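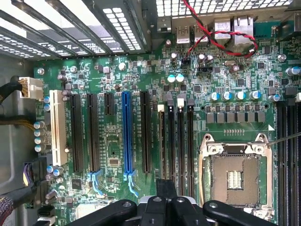 *Expansion slots and rear ports with the side panel removed.*

# Pomwood Refurbished Desktop Computer – Tower Model

The Pomwood tower is a refurbished desktop computer supplied to schools, public libraries, clinics and small offices. It is intended for everyday work: word processing, spreadsheets, email, web browsing, catalog searches and video calls. Each unit is sold with a keyboard, a mouse, a power cord and a printed setup card. Monitors are sold separately.

Towers are offered in two grades. The grade refers to the outside of the case only. Both grades pass the same tests and carry the same warranty.

**Grade A.** Light marks on the case, visible at close range. Suitable for reception desks and public counters.

**Grade B.** Scratches, small dents or the outline of a removed asset label. Suitable for back offices, workrooms and computer labs where the tower stands under a desk.

## Configurations

| Configuration | Memory | Storage | Intended use |
|---|---|---|---|
| Uvora Basic | 8 GB | 256 GB solid state | Catalog terminals, sign-in desks |
| Uvora Office | 16 GB | 512 GB solid state | General office work |
| Uvora Studio | 32 GB | 1 TB solid state | Photo editing, large spreadsheets |

Memory and storage may be increased after purchase. The operating system is installed and activated before shipment. Office software is not included, and customers should confirm that their existing licenses cover the number of machines ordered.

## Testing and Preparation

Towers are received, sorted and tested at the Homovholm workshop. Every drive that arrives inside a used machine is removed and wiped. A wipe certificate listing the drive serial number is kept on file and is available to the previous owner on request. Drives that cannot be wiped are destroyed.

Each tower then goes through a 114-point inspection covering the power supply, fans, ports, memory, storage and network connection. The clock battery is replaced in every unit, whatever its condition. Dust is cleared from the case and the processor cooler, and fresh thermal paste is applied. Machines that fail any point are repaired and inspected again from the beginning, or set aside for parts.

The inspection sheet travels with the machine. It is placed in the document sleeve on the outside of the carton, and customers are asked to keep it, as the warranty desk will request the sheet number.

## Placement and Care

- Place the tower upright on a hard, level surface. Thick carpet can block the lower air openings.
- Leave at least 7 inches of clear space behind the case.
- Do not stack books, paper or a second computer on top.
- Shut down the computer and unplug the power cord before opening the side panel.
- Clean the outside with a dry cloth. Liquid sprays should not be used on or near the vents.

The side panel may be opened by the customer. Adding memory, a drive or an expansion card does not affect the warranty, provided that the part is fitted correctly and the original parts are kept. Damage caused during fitting is not covered.

## Warranty and Returns

The standard warranty runs for two years from the date of delivery and covers parts and labor. Return shipping is paid by Pomwood during the first year and by the customer after that. An extended plan adds one further year and must be purchased with the order.

Unused towers may be returned within 15 days in the original carton. Grade B units are not accepted for return on the basis of appearance.

The warranty does not cover liquid damage, lightning, loss of data, or use outdoors or in unheated buildings. Customers are responsible for backing up their own files before sending a machine in for service. The warranty desk does not copy data from one machine to another.

## Orders and Delivery

Single units ship by ground carrier. Orders of more than ten units are delivered on pallets, and a loading dock or a ground-floor entrance is required – please state which when placing the order. Inside delivery is available at extra charge.

Schools and libraries ordering under the Katayama purchasing program should enter their program number at checkout. The program price applies to all three configurations, up to a limit of 200 units per institution per year. Orders above the limit are filled at the standard price.

Orders received by 28th November will be delivered before the winter closing. Later orders will be scheduled for February.

## Trade-In

Used towers may be traded in against a new order. Machines must be complete, with the case closed and no parts removed other than the drive. Credit is issued after inspection and appears on the next invoice. Monitors and printers are not accepted.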